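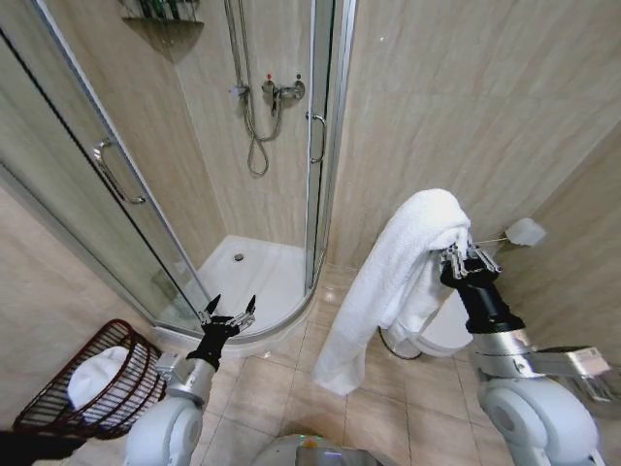 Right gripper closed on the towel, left gripper open. Bathroom, Flevdale flat.

Pre-session inspection, hand-guided and remote demonstrations
Site: Flevdale, bathroom
Task set: Gandico towel and laundry
Date: Sat 11 January

1. Floor and basket
Floor dry before power on: OK
Basket clear of the base: OK, but it had to be moved. Tape its position before the next session.
Towels free of loose threads: one towel rejected and swapped.

2. Grippers
Fingertip pads seated, no lift at the corners: OK both sides
Pivot screws checked by hand: OK, 4 per gripper
Open and close from the operator's glove, 9 cycles: right OK. Left lagged on two cycles. Recalibrated and repeated, OK.
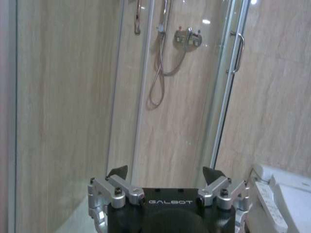 3. Shower enclosure
Keep wrist speed on the low setting anywhere near glass. The Bošković limit file was loaded and read back before the arms were enabled.
Door slides freely by hand: OK
Water shut off at the isolator: OK
No demonstration of the mixer valve in this session.

4. Vanity and mirror
Minimum distance to mirror set to 36 mm: OK
Countertop cleared of toiletries: OK

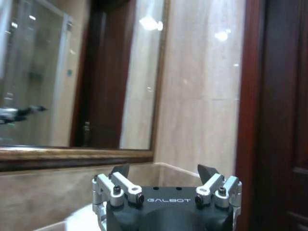 Gripper at the vanity, fingers open, mirror frame behind.

Comment: the operator reported glare from the mirror in the headset. Dim the ceiling light if the switch allows it. Still open.

5. Door
Door unlocked and key removed: OK
Second person outside with the stop button: OK
Lever force limit, remote mode: OK
Lever force limit, hand-guided mode: NOT OK on first check. The value from the previous site was still loaded. Corrected and signed.

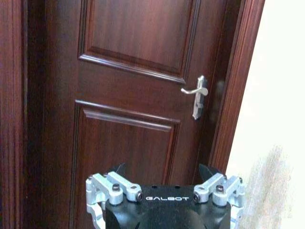
Approach the lever from below at low speed and stop before contact. The operator confirms by voice, then continues. If the voice link drops, release the pedal and wait.

6. Recording
Disk space for 199 demonstrations: OK
Stop button tested in both modes: OK

Result: passed with one open comment (item 4). Send copy to Jesen.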